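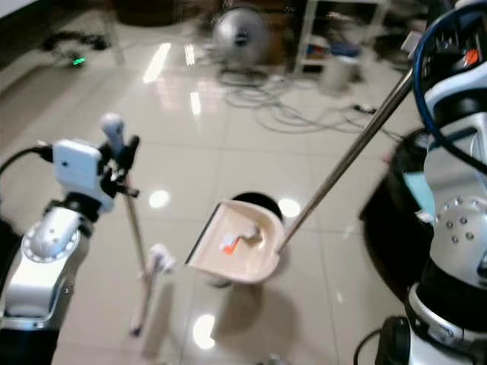 Facilities Handbook > Housekeeping > Daily Care of Tiled Floors

Tiled floors in Herkesside workrooms are to be swept at the end of each working day. The procedure takes 20 minutes in a room of ordinary size.

Begin with the larger items. Tissues, plastic bags and empty packages should be picked up by hand and placed in the wastebasket — a broom tends only to push them under furniture. Any cables lying on the floor should be gathered to one side, and floor fans switched off before sweeping starts.

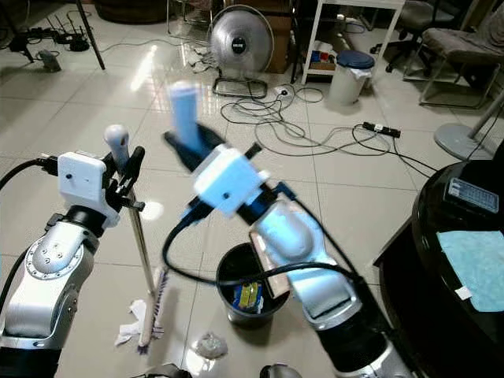
Sweep from the walls toward the center of the room in short, overlapping strokes, keeping the bristles on the tile. Go around the legs of tables and shelves before moving to the open floor.

Set the lip of the long-handled dustpan flat against the tile and sweep paper scraps into it. Draw the pan back slightly and sweep again until no line of dust remains. Tilt the pan back before lifting it, and empty it into the wastebasket at once.

Wastebasket liners are changed when almost full. Brooms with bent bristles should be reported to Anjani Tjoa, Room 46, who will issue a replacement within 7 working days.

Last revised 14 May 2021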